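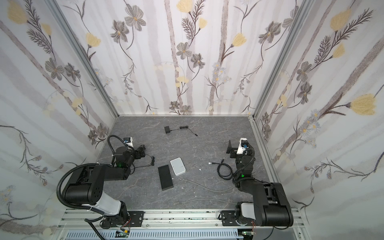 Lullesus notebook, small electronics and cables
April, started 9.40, finished after lunch

Purpose for today: make the network set ready for storing, and decide how we write it on the list. Until now it was written as "router + cables", which was enough when I packed it myself but is not enough for a colleague who opens the box and asks if all is there.

The set as I have it on the list, version 2:

- white box, small, rounded corners
- black flat block
- power adapter, black, with its own thin cord
- network cable, black, coiled, clear plug
- loose black cable, thin, small connector at the end

I write "white box" on purpose. In the old list one person wrote router and another person wrote hub, and later we searched for two things. The type can stand in the remarks column after somebody has looked at the underside. The same for the black block. It is flat, it is black, and I want the name to stay so until it is checked. Please do not write a better name from memory.

Laying out

I like to lay everything on the floor of the enclosure before it goes into the bag. The dark grey floor is not the best for black cables, I know this. The white box you find at once, but the thin cord of the adapter must be looked for, and where it runs over one of the light veins of the marble pattern it is easier. If somebody has a light mat in a good size, I would like to try it for this set. A table cloth would make folds, and the small connectors go under the folds, so no cloth.

The wallpaper with the yellow flowers does not disturb me any more. At the beginning I found it too much. Now I would miss it, and in the plain grey rooms upstairs in Stöckli I get tired earlier. One remark for the other colleagues: please do not stick paper notes on the wallpaper. Last month a note took a small piece of the print with it when I pulled it off. Notes go on the door of the Grerken cabinet, there is enough place.

Order of work, as I did it:

1. White box first, in the middle. It is the piece which everybody recognises.
2. Adapter to the back, cord pulled out but not pulled straight.
3. Network cable to the right of the white box.
4. Block to the front.
5. The other things where there is place.

I do not say this is the correct order. It is only that with the same order each time I see faster what is missing. Yesterday I began with the cables and had to move them three times.

Coiling

Here I want to write down a little more, as I was asked about it.

The network cable is coiled in round loops, without winding it over the hand and elbow. With hand and elbow the cable gets a twist in each turn, and after some months it never again lies flat. I hold the first loop between thumb and finger and give the cable a small half turn for each new loop. One loop over, one loop under. It took me a long time to learn this and I still make it wrong when I speak with someone at the same time.

The loop size: as big as a saucer. Smaller is too tight for the plug end, bigger does not go in the bag.

For the thin cords, like the one on the adapter, I do not coil at all. I lay them in a long S and put one soft tie in the middle. The place where the cord comes out of the adapter should not be bent. In my old work we lost many adapters this way, from people winding the cord tight around the body. It looks tidy and it breaks the wire inside.

Ties: we have the soft Jestton ones, a pack of 100, of which more than the half is already used on other sets. They can be opened and closed again. The hard plastic ones should please stay away from this set — to remove them one needs cutters, and beside thin cable I do not want to see cutters.

Clear plugs: please look at the small tongue on the plug before coiling. If the tongue is broken the plug still goes in, but it falls out when somebody moves the box. A cable with a broken tongue goes into tray 7 (repair), also if the rest is like new. I have put a hood on two of the long cables from the other set. It helps, but it makes the plug thicker and then it does not reach in some sockets.

10.50, second layout

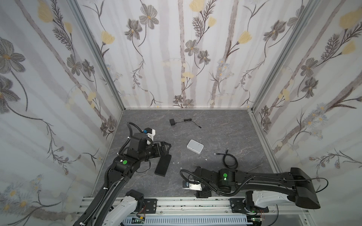
Photo: Lullesus workshop, Stöckli building

Differences of opinion about the black block. I would store it together with the white box, in the same bag, with a piece of soft paper between them. The other opinion is that it should go to the flat things, in the lower drawer. I have nothing against the lower drawer, but then the list must say so, and the person who takes the white box must know to open the drawer too. For now: same bag. If we change it, change it in the list first and in the drawer afterwards.

Also seen on the floor: two very small white pieces near the block, and a thin grey stick on the right side. Neither is on the list. I have written them under "not belonging" with a question mark. Before the floor is swept, small pieces go into the little glass jar and not in the bin. A foot from a housing or the corner of a label is also a small white piece, and I have once spent a half afternoon in the rubbish looking for such a foot. The jar stands on the cabinet, and when it is full we look through it together.

About the floor in general: wipe it with a dry cloth before laying out. Not with the wet one. The plugs are open at the end and I do not like them on a damp floor, also when it is only a little damp. The strip at the bottom of the back wall collects dust and short pieces of wire, so the cloth should go along there also. I use an old flat brush for the two corners.

Labels

Inventory number for the whole set is 226. The number is for the set, not for the single pieces. Each piece gets the same number and a letter after it, small, on the underside or on a flag around the cable. The flag must sit a hand's width from the plug. Nearer to the plug it gets pushed under the tongue, and further away nobody looks for it.

The label printer makes the letters too pale at the moment. I changed the tape and it is the same. I will write by hand with the thin permanent pen until it is repaired. Please write the seven with a line through it, or at least not like a one.

For the adapter I would like to add voltage and plug size on the flag. We have in the Grerken cabinet a whole drawer of black adapters which all look like brothers, and a wrong one in a white box is an expensive mistake. If the printing on the adapter is hard to read, hold a torch flat to the side. With the torch from the front it only shines back.

The bag

I tried first the clear bag with the zip. One can see everything, which is good, but the corners of the block press through after some time. Second try was the grey cloth bag. The things are protected, but one can't see anything and must empty it each time, and then the coiling was for nothing. For the moment I take the clear bag and put a piece of thick card at the back. The card also makes that the bag stands upright in the drawer, with the number on top.

Order in the bag, from the bottom: card, block, soft paper, white box, network cable beside it, adapter at the top with the cord folded. The loose cable goes in last, in its own small bag. It is the piece which always comes out alone and stays in someone's pocket.

Open points

- type of white box, to be read from the underside
- name for the black block
- where does the loose cable belong? The connector is small and I did not yet compare it with the other sets
- light mat for laying out
- order more soft ties before they are finished
- printer

For the next time I would like to begin with the adapters' drawer, but it needs a whole morning and two persons, one who reads and one who writes. In the afternoon the light in this room is too yellow for reading the small printing. I tried it at 16.00 and read two of them wrong.

Addition, 14.15: the bag with the number is in the second drawer from above, left side. The list on the door is still the old one. I change it tomorrow when I have found the good pen.

This site uses cookies to remember your settings and to count visits. By continuing to read you agree to their use. Accept | Manage settings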